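How I Clean the Rubber Seal on a Front Loader

If your towels come out smelling like a pond, the seal is the first place to look. I ignored mine for far too long (I blamed the detergent, then the towels, then the dog), and I'd love to spare you all of that.

Start with an empty machine and the door swung as far back as it will go. Have two old washcloths ready, a soft toothbrush, and a bowl of warm water with a good squirt of dish soap.

Run a damp cloth around the front of the rubber first, then peel the lip back gently with your fingers and work down into the fold. Go slowly at the bottom, where lint, hairpins and the odd coin like to settle.

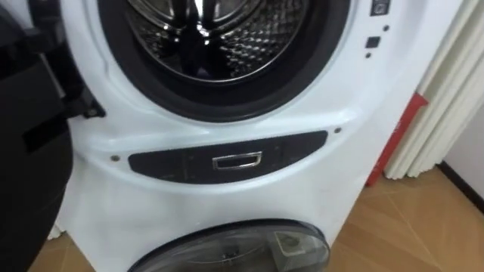
Stamatia Panagiotou wrote in to say that she does the bottom fold first, before anything gets wet, as dry lint lifts out in one piece and wet lint just smears. I've switched to her way and it is so much nicer!

Next, take the toothbrush to any gray spots, wipe everything with clean water, and dry the fold with your second cloth. Finish with a hot cycle, no laundry in it, and leave the door ajar afterward for the rest of the evening. I do the whole thing every 22 washes or so, and give the fold a quick wipe whenever I remember.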